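3.2 Spending at the convention

Fans were surveyed at the Votthorpe comic convention on 23 October 2019. Of the 700 forms handed out, 500 came back complete.

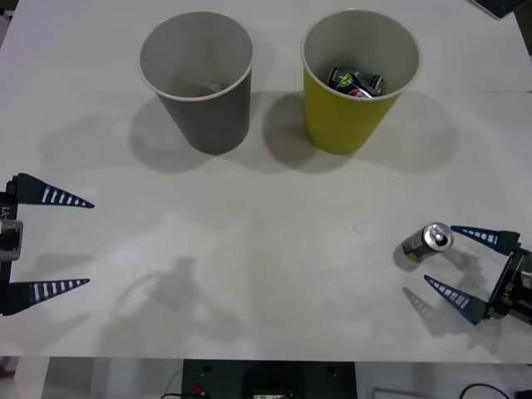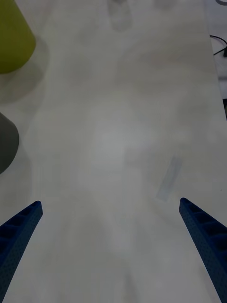
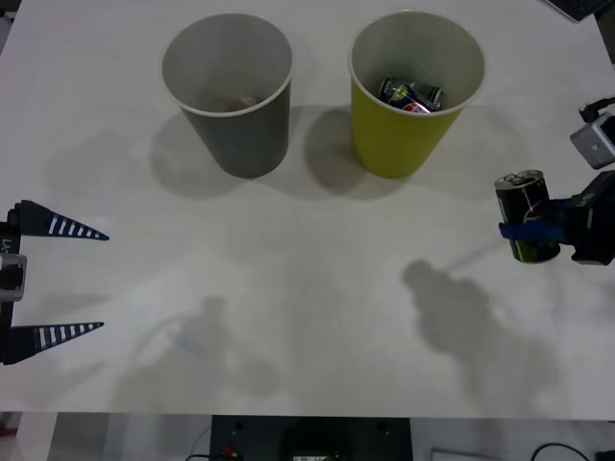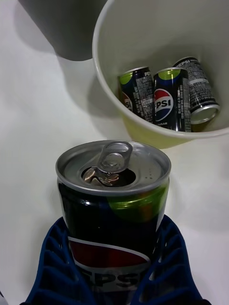 Figure 2. Tabletop views.

Back issues took the largest share of spending, followed by original artwork. Buyers of artwork were older and had often met the artist before. Sosa found the same pattern at Homavlow, though with only 300 replies. Food and parking were left out of both totals.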